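Treloar Wall Rack, Two-Tier
Item 3382
White, wire mesh

Home > Kitchen > Storage > Wall Racks

In stock. Ships from our Ovden warehouse in 2 business days.

Every kitchen has a drawer where the small jars go to be forgotten. The Treloar puts them on the wall, where you will have to look at them and admit that you own three kinds of paprika. It has two tiers, a raised lip at the front of each, and enough depth for a standard spice jar with a second one hiding behind it.

We have sold the Treloar for more than 20 years, under two owners and three catalog covers, and the design has changed once. In the old version the screw holes were on the bottom rail, and you had to lie on the counter to reach them. Customers wrote to us about this. Some of the letters were long. The holes are now on the top rail and we consider the matter closed.

What it holds

Jars, cans, small bottles, tea boxes, a roll of something. The upper tier has open space above it, so that's the place for anything tall. The lower tier is better for cans and for whatever you reach for while the onions are burning. Please don't put a stand mixer on it. Deolinda Prata in returns keeps the bent one on her desk and shows it to new hires.

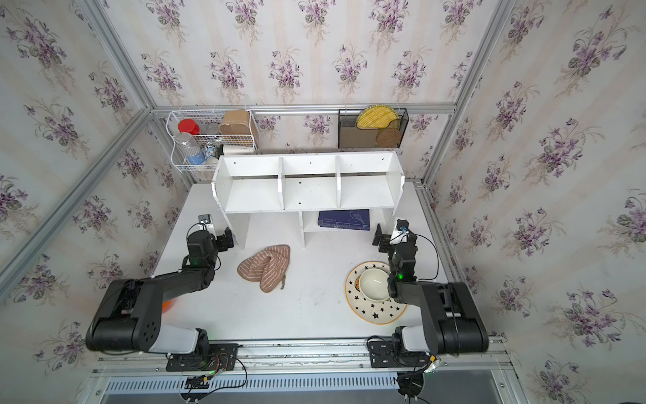
Two tiers of white mesh at left, with jars up top and a bottle and can below. Black mesh holder, placemat and shelf unit not included.

It gets along with most wallpaper, including the kind your aunt picked. White mesh shows less dust than black mesh and more tomato sauce, so choose your side. If you cook with the Grillier pan set, which spits, hang the rack well away from the burner or get used to wiping it.

Putting it up

You get the rack, screws, wall anchors and one folded sheet of instructions. You need a drill, a pencil and a level. A phone app will do for the level if you trust your phone.

Hold the rack where you want it. Mark the top holes. Take the rack down again before you drill, which sounds obvious and yet we print it in bold on the sheet. Use the anchors in drywall. In tile, use a tile bit and go slowly. Renters can ask us for the over-door hooks, sold separately, though the rack will tap against the door every time you close it and you will come to know the sound well.

Care

Warm water, dish soap, a soft brush for the corners. No scouring pads. It fits in most dishwashers diagonally and leaves room for a single fork.

Goes with

Pluvosano drip tray, for under bottles of oil
Treloar hooks, set of 2
Treloar over-door hooks

What buyers say

"Bought one for spices and one for the bathroom. The bathroom one now has spices in it too. No complaints." Nelli Honkanen

"Sturdy. Arrived with one screw short, and they mailed me a whole bag. I now have screws for life." Clem Faulkner

"Smaller than I pictured but I had pictured something very large." Yanling Zheng, 2019-09-28

Questions we get

Does it come in other colors? No. There was a green one. It did not sell, and Saskia Pirihi, who ordered it, would like us to stop bringing it up.

Can I hang two side by side? Yes. Leave a finger's width between them or they rattle.

Can I return it after I've drilled the holes? You can return the rack. The holes are yours.

Returns are accepted through the end of August for summer orders, and within a month of delivery for everything else. Keep the box.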